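Der letzte Bus nach Brodow

Der Brief vom Notariat kam im Juli. Das Haus in Brodow sei nun ihres, stand darin, samt Inventar und einem Garten von 326 Quadratmetern. Sie las ihn im Stehen und legte ihn zu den Rechnungen.

Erst Ende September fuhr sie hin. Der Bus hielt an der Molkerei, die schon lange keine mehr war. Sie hatte einen Rucksack dabei und den Schlüssel in einem Umschlag. Die Haustür klemmte unten, man musste sie anheben, das wusste sie noch.

Im Flur roch es nach Bohnerwachs. Die Tante hatte alles aufgeräumt, bevor sie ins Krankenhaus ging. Auf dem Küchentisch lag ein Zettel mit den Zählerständen. Im Kühlschrank stand ein Glas Senf.

Sie ging nach oben und machte die Fenster auf. Dann suchte sie etwas zum Anziehen für die Beerdigung, denn ihr eigener Mantel war braun, und die Tante hatte Braun bei solchen Anlässen nie geduldet. 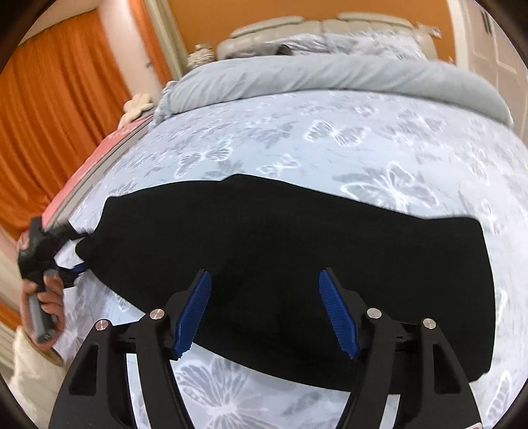

Um vier kam der Mann aus Likberg, der das Haus kaufen wollte. Er klopfte gegen die Wände und sah in den Keller. Das Dach halte keine zehn Jahre mehr, sagte er. Er bot 2000 Euro weniger, als er am Telefon gesagt hatte. Sie sagte, sie werde es sich überlegen.

»Was gibt es da zu überlegen?«, fragte er.

Sie wusste es nicht. Sie brachte ihn zum Tor und hob hinter sich die Tür wieder an.

Am Abend heizte sie den Ofen in der Küche und fand in der Schublade die Postkarten. Die meisten kamen aus Flornadstead, wo die Tante mit neunzehn ein Jahr lang in einer Wäscherei gearbeitet hatte. Sie hatte nie davon gesprochen. Die Karten waren alle von derselben Hand, ohne Unterschrift, und handelten vom Wetter. Auf der letzten stand nur: Das Zimmer ist noch frei.
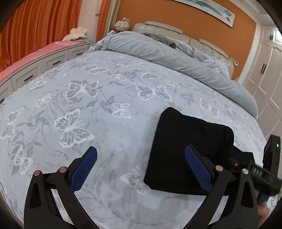

Sie schlief schlecht. Gegen Morgen regnete es, und sie lag wach und wartete, ob es irgendwo tropfte. Es tropfte nicht — jedenfalls hörte sie nichts.

Die Beerdigung dauerte kurz. Der Pfarrer sprach den Nachnamen falsch aus. Danach ging sie zu Fuß zurück, am Feuerwehrteich vorbei, und rief den Mann aus Likberg an. Sie sagte ihm, das Haus sei nicht zu verkaufen. Er fragte, ob ein anderer mehr geboten habe.

»Nein«, sagte sie und legte auf.

Der Bus fuhr um zehn nach fünf. Sie hörte ihn an der Molkerei halten und wieder anfahren. Dann ging sie in den Schuppen und holte Holz.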